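Ostomex withdraws gripper control release after width sensing fault

GAVVILLE, March -- Ostomex has withdrawn version 9 of its gripper control software after a fault was found in the way it reports finger position. Customers running the release are asked to return to the previous version before using their arms near people.

The fault affects two-finger grippers fitted to the Morrison arm. Under certain conditions the controller records the fingers as closed on an object when they are still open. The arm then begins its lift and transfer move with nothing held, and the force limit that should apply during the approach is switched off too early. In one case at the Prutside test site, an arm pressed down on a work surface until the emergency stop was used. There were no injuries. One finger plate was bent and has been replaced.

Ostomex engineers reproduced the fault in simulation. Of 3,069 simulated tabletop picks, 116 ended with a false closed signal. Most involved rounded or tilted items, where the approach was slow and the position reading lagged behind the command.
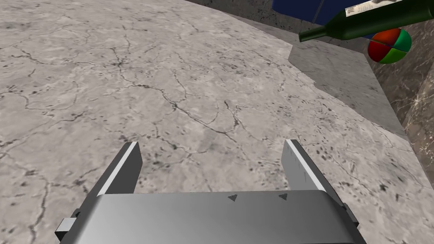
The cause has been traced to a timing check that accepted an old reading if a new one did not arrive within the control cycle. A corrected version will stop the arm when a reading is missing. It must complete 1,000 picks on hardware at Prutside without a false signal before it is released.

Sites that cannot go back to the earlier version should run the arm at reduced speed inside a closed guard. Controllers used with suction tools are not affected -- these take their hold signal from a separate pressure switch.

Service notes and the earlier software are available from the Ostomex support desk in Gavville.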